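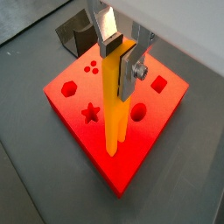
A yellow piece and a red shape-sorter board.

Toy library moves to doorstep pickup

Apr 3, 2020

The Pladier Toy Library has closed its reading room and play area and will lend toys by doorstep pickup only, starting Monday. The library shut its doors in the middle of March along with the town's other public buildings, and no date has been set for reopening.

Members can borrow up to three toys at a time and keep them for two weeks. Requests go in through the library's page on the Kivi booking site or by phone on weekday mornings. Bags will be left on the covered porch on Citent Street at an agreed time, with the family's membership number on the front.

The library has 70 toys ready to lend under the new plan. All of them are hard plastic or sealed wood that can be washed with soap and water. Shape sorters, stacking cups, building blocks and pull-along toys are on the list. Soft toys, dress-up clothes, cloth books and most puzzles are not, and will stay on the shelf for now.

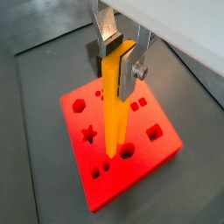
Shape sorters are among the toys that can be borrowed.

Returned toys will be washed, dried and set aside for three days before they go out again. Families are asked to bring toys back in the same bag and to leave them in the gray bin by the side gate — not on the porch, where the outgoing orders are kept. Anyone with a sick person at home should hold on to their toys and call the library. There will be no late fees.

Toys that were already out when the building closed do not need to come back yet. Their due dates have been pushed to the end of the month and may be moved again.

Yearly memberships will be extended by the length of the closure. New families can still join online, and the usual sign-up visit has been dropped. The deposit has also been waived for homes in the Plorex apartments and the streets north of the rail line, where the library used to run a monthly van stop. The van is off the road until further notice.

Saturday story hour and the baby group are canceled. The spring toy sale has been put off, and people who paid for a table can ask for a refund or keep their place for the new date.

Donations of used toys are not being accepted at this time. Phone hours are 9 a.m. to noon, Monday through Friday.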